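About Justham

Justham is a small guesthouse and laundry business in Villalba. Abelardo Jara opened it with 2 rooms above the laundry, and his business partner Facundo Sepúlveda joined the following November. We now rent three apartments and wash linen for other small lodgings in the area.

The laundry came first, and it still pays most of the bills. In a normal week we handle almost 800 pieces: sheets, bath towels, pillowcases and table linen. Everything is sorted by owner, tagged at the counter and returned folded in the same bags it came in.

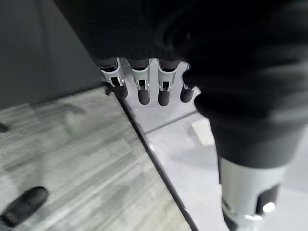 Fingers, close up

Our prices are set per piece. We do not charge by weight, and there is no minimum order. Customers with a monthly account get one bill, sent with a list of what was picked up and what went back. If something is missing or damaged, tell us within three days and we will replace it or take it off the bill.

The apartments

All three apartments have a kitchen, a full bath and a desk. Venach, the largest, sleeps four and faces the back yard. Towels and sheets are included in the rate and changed twice a week. Extra sets can be picked up at the laundry counter. 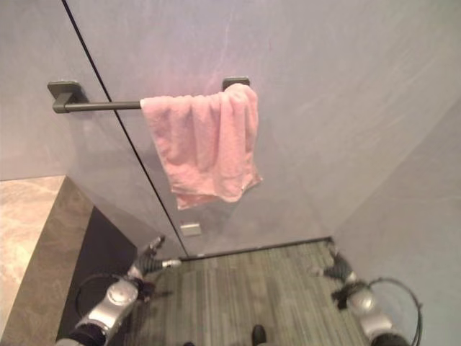
Pink towel on the bar

We rent by the week or by the month. Many of our guests are in town for work and stay a month or longer. Monthly guests pay for their own electricity above a fixed allowance — the meter is read with you on the day you arrive and again on the day you leave.

How we work

Abelardo runs the laundry and buys the linen. Facundo looks after bookings, repairs and keys. Both of them answer the phone, so you may get either one.

Worn towels are cut down for cleaning rags. Last year that came to 429 towels. Sheets that are still sound but no longer match a set are sold at the counter at a low price.

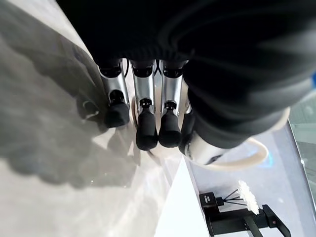
Three fingers over a gray tabletop

Visiting us

The counter is open mornings and late afternoons and closes for lunch. Guests arriving after closing time should call ahead for the door code. There is street parking in front, and large linen orders can be dropped off at the side door.

Page last updated 2021-09-02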